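Can a Robot Fix My Dome Light Yet?

My car has a fuse box under the dash, placed there by someone who hates knees. On Wednesday the dome light quit, and I spent my evening upside down in the footwell with a flashlight in my teeth, pulling fuses until I found the bad one. The new one took me two tries. I have been driving for most of my life.

So I was in a good mood to look into whether a machine could take this off my hands.
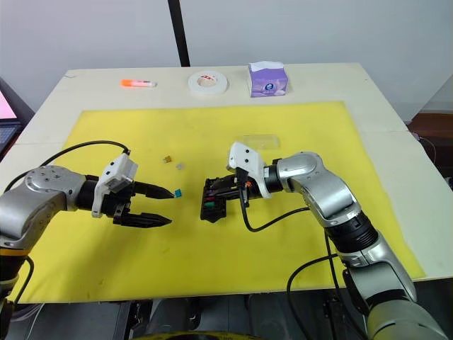
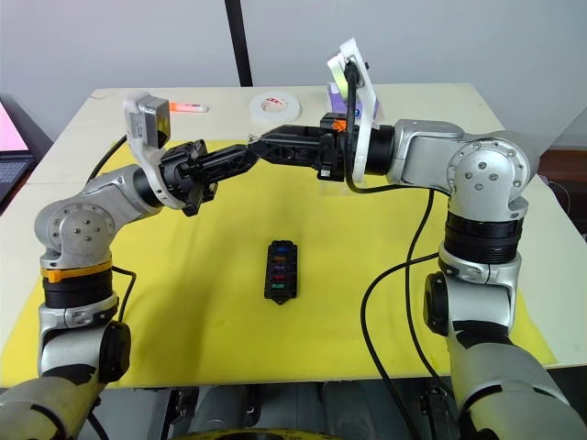

Blade fuses, a fuse box and two arms on a yellow mat.

What fuses ask of you

If you have never handled a blade fuse, it's a bit of colored plastic about as grand as a breath mint, with two flat metal legs. You pinch the plastic, line the legs up with a slot you can barely see, and push. If you're off by a hair, it sits there crooked and looks at you.

People do this without thinking, apart from me. We feel the legs catch, wiggle a little, and lean on it. For an arm, every part of that is a separate headache. The fuse is small and the fingers are not. The clear plastic ones are hard for a camera to make out. The box slides when you push on it, so something has to hold it still, and there goes your other hand.

I called Adanech Feyisa, who used to run a line at Drasari putting together wiring boxes and has opinions. I asked how long before a pair of arms does her old job. "Which part of it?" she said. Picking up a part that always sits in the same spot, facing the same way, was handled years ago. Picking up one that somebody dumped on the table is coming along. Noticing that the part is wrong, or that the slot is bent, or that the whole tray came from the wrong shelf, she would still want a person for.

Then she asked why I hadn't just taken the car to a shop. We moved on.

And the house?

I keep a list on the fridge of chores I would hand over tomorrow. It has 8 items. I went through it with my neighbor Mitiku, who is more hopeful than I am and owns a robot vacuum named Bravo. Bravo spends a good part of each day under the couch, calling for help in a pleasant voice.

We agreed the dishwasher might come first. Plates are big, racks don't move, and a slow machine could work on it all night. Laundry we fought over. I've seen the folding videos too, and I would like to see one with a fitted sheet, because I can't fold a fitted sheet either and would enjoy the company.

Fuses didn't make the list, since I need one every few years. That's the trouble with my house generally. A factory has one job done 778 times before lunch, and I have 778 jobs done once, badly, usually in the dark. Anything that wants practice won't get it from me.

Mitiku thinks I'll have something with arms in my kitchen before my car dies. My car is not in great shape, so that's a bold bet. We put a pizza on it.

The dome light works, by the way. Now the glove box won't close.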